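Subject: Re: [fomgate-users] Gripper drops plate on return move
Date: 3/27/24

Replying from my phone between runs so excuse the typing.

> We get a clean pick from the stack, lid comes off fine, then on the
> return move the arm stops dead with a grip force fault. Twice it let go
> of the plate a little above the holder. Anyone else on the Fladness
> build seeing this? Ours was OK untill the July update.

Yes, same here. Same build. Ours faults 4 times in 60 cycles, always on the return, never on the pick. Two things going on I think, and they got mixed up in the old thread.

One, the grip fault. After the update the finger width gets read once at startup and never again. So if you home with the fingers not fully open, every close after that is off. Pillevley script does the home for you and doesn't check. Put the check back in by hand, line 16 in ours.

Two, and this is the one that bothers me — after the fault, reset opens the gripper. Wherever it is. Holding a plate or not. I had a full plate come down next to the holder and it would have been somebody's fingers if they had reached in to catch it. Please don't reach in. Use the stop, then jog down, then open.

I rebuilt the deck in the sim to chase it, without wasting plates. Faults the same way, so it isn't our wiring or the Valentini power supply like people were saying.

What I do now when it faults:

1. Hit stop. Not reset.
2. Wait 15 seconds, the controller keeps a queued move and will finish it if you're too quick.
3. Jog the arm clear, well up over the deck, and check the plates are sitting in their holders before anything else. Arm up, gripper touching nothing, three well plates in the front row with the labels in front: 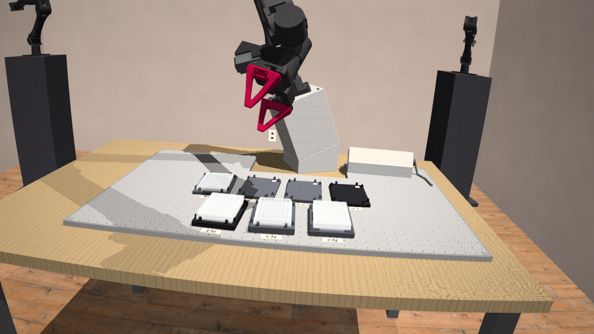
4. Home again with the fingers fully open, then reset. Run one cycle at low speed with nobody near the table.

Still open: why reset opens the fingers at all. Ticket is in with Fomgate, no answer yet. If your on the older build stay there for now. Will post the log when I'm back at a real keyboard.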